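The pads had gone hard again. She could tell before she touched them, by the shine on the blue, and when she pressed one with her thumbnail the mark stayed.

She carried the gripper through from the hall and set it on the kitchen bench on a folded tea towel, fingers up. The kit from Praro was in the drawer with the batteries: a tube of adhesive, two sets of pads, a small driver, a square of lint-free cloth. The instructions had been translated from something and ran to one page. She had done it often enough to leave them in the bag.

The old pads came off in pieces. She worked the edge of a butter knife under the left one and it tore halfway, so she scraped the rest and wiped the metal with metho until the cloth came away clean. The right one lifted whole. She kept it to compare, laid it beside the new one and saw how much of the surface had polished flat.

Her son rang while the glue was going off. He wanted to know if she was still doing the box work.

"I'm doing it now," she said.

"Does it pay?"

"It pays by the good take. I've got 1,492 through and they knocked back 50."

"Knocked back for what?"

"Slipping, mostly. Last month it was slipping."

He asked what his daughter should bring back for the tablecloth, whether it needed washing or would just wipe down. She said to leave it on. She'd got used to it, and it stopped the box from sliding on the timber.

The glue wanted 30 minutes before load and 60 was better. She gave it the 60 and used the time on the bolts. There was one at the base of each finger, and the one on the left had been backing out since she moved house, a quarter turn a week, enough that the finger developed a lean. The Komstead office had told her to put a drop of thread locker on it. She had told the Komstead office that she'd done so in December, and they had told her to do it again. She took the bolt right out this time. There was grit in the thread, pale stuff, and it took her a moment to recognize it as prawn cracker.

She cleaned it with an old toothbrush. Then the bolt went in smoothly, all the way, and she felt foolish and pleased.

Her husband had done this part when he was alive, though for him it was a lathe at Durán, and the grit was brass. He used to come home and put his hands under the kitchen tap and talk about backlash until his tea was cold. She hadn't listened closely. She could remember him saying you never trust a thing until you've loaded it, and that you load it with the awkward piece first, while you're still paying attention.

So she squeezed the handle a dozen times with nothing between the fingers and watched them close. They met along the full length. She looked down between them toward the window, checking for a wedge of light, and found a sliver near the tips. She slackened the left bolt, pushed the finger across with her thumb, held it there and tightened up. The sliver went.

It was after three when she took it to the table. The chips would have been easy, so she left those in the box and went for the black packet, the one with the white band around the middle, which had slid out of the old pads all through the morning. She brought the fingers down on either side of the band and squeezed until the foil dimpled. Then she lifted.

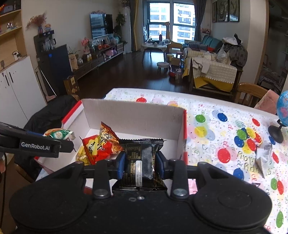 A lift on the blue pads, over the snack box.

It held. She waited through a slow count and it didn't creep. She tipped her wrist to the left, where the finger used to lean, and to the right, and the packet stayed square between the pads.

She lowered it into the box, let go, and picked it up again. She did that until her forearm ached, then put the gripper down on its tea towel and wrote the pad change in the Bosska notebook, with the time, and under it: left bolt, crumbs in thread, cleaned, locker not used.

She thought about that last part and went back to the drawer for the tube. It would only take a minute to pull the bolt again, and there was still good light.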